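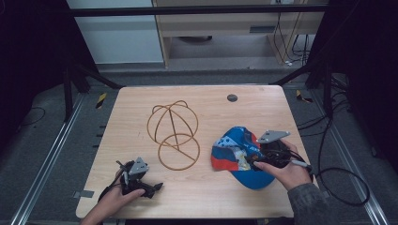
*Page last changed: 24/11/2021*

**Subject:** Re: [pubaccess-law] Page limits in the Bokar appeal, and the footnote question
**From:** Prodromos Tsolakis
**To:** pubaccess-law

Thanks for the long message, which I read twice, once for the argument and once for the pleasure of the subordinate clauses. Quoting the part I want to answer:

> I remain of the view that the tribunal in *Bokar v Hisia* had no power to refuse the skeleton argument for length. The practice note says a skeleton "should not normally exceed" 27 pages. "Should" is advice. "Normally" is advice with a cushion under it. Counsel for Bokar filed 54 pages and explained in the covering letter that the case was unusual. If a tribunal may turn away a document on the strength of "should not normally", then we have no rules at all, only moods.
>
> Also, has anyone got a clean copy of the Skostum ruling? Mine is missing every even page, including, I suspect, the one that matters.

I agree with most of that and disagree with the conclusion, so let me try to be orderly.

First, the power. You look for it in the practice note and it isn't there. Fine. But the tribunal didn't say it was acting under the practice note. Read paragraph 3 of the decision again. It relies on the general power to manage its own procedure, which every tribunal has and which most of them use chiefly for deciding when lunch is. The note only tells you how the power will usually be used. You can be refused under a power even when the guidance about it is written by somebody fond of cushions.

Second, "unusual". I have been on this list a long while and have yet to meet the advocate whose case was usual. The covering letter says the matter was of "exceptional factual density". It was a dispute over the notice period in a service contract. There were two notices. I grant you one of them was sent to the wrong building.

Third, and here I think you're on to something, the footnotes. For those who haven't followed: when the 54 pages came back, Bokar's side refiled at exactly 27, having moved a good deal of the argument into footnotes in a type size I would describe as devotional. The tribunal accepted that version without a murmur. So the same words, more or less, were too long at one size and perfectly acceptable at another. If you want moods, there's your mood. I'd much rather see a word limit, as in the Tóth guidance, where the refiled skeleton would have had to come in under the cap with its footnotes counted. People grumbled about Tóth when it came in and now they just write shorter.

(The usual objection is that word counts can be fiddled. They can. I once saw a schedule in which every section reference had been closed up into a single word, like a German railway station. But a judge can spot that in a second, and it makes whoever did it look silly, and advocates mind that a great deal more than costs.)

On whether it's appealable: I doubt it. The refusal cost Bokar a few days, they were given leave to refile, and they did. I can't see what the unfairness is. You'd need to show some point that was in the long version, fell out of the short one and might have made a difference. From the decision, the tribunal seems to have dealt with everything, including the estoppel point, which it disposed of in two lines and which I gather had taken up nine pages. That may be the real grievance.

Where I'd put the energy is the costs order. They were made to pay Hisia's costs "of and occasioned by" the refiling, summarily assessed at £2,565. For what? Hisia's solicitors had to receive a shorter document. I have been a solicitor and I can tell you that receiving a shorter document is one of the better days. The schedule apparently claims for reading both versions and for "comparing" them, and there is no reasoning in the order beyond the number. If anyone is going to take something upstairs, take that. Permission is still a long shot on a sum that size, and there's some comedy in running up more costs to complain about it, but at least there is an identifiable error.

On Skostum: I have a full copy, on paper, from when the registry still posted them. I'll scan it once I work out which of my boxes it's in. The point you want is on page 14, so yes, an even one. From memory it says a party who ignores guidance "takes the risk of the guidance being followed", and I'm afraid that does you no good whatever. The dissent is better, and longer, and was probably over the limit.

Two bits of list business while I'm here. The notes from the April meeting are still missing the section on vexatious litigants; if you took it away to correct your own remarks, please bring it back. And could people trim their quoting? The last digest was mostly the digest before it.

Prodromos

--
You are receiving this because you subscribed to pubaccess-law. Nothing on this list is legal advice, including the parts that sound like it.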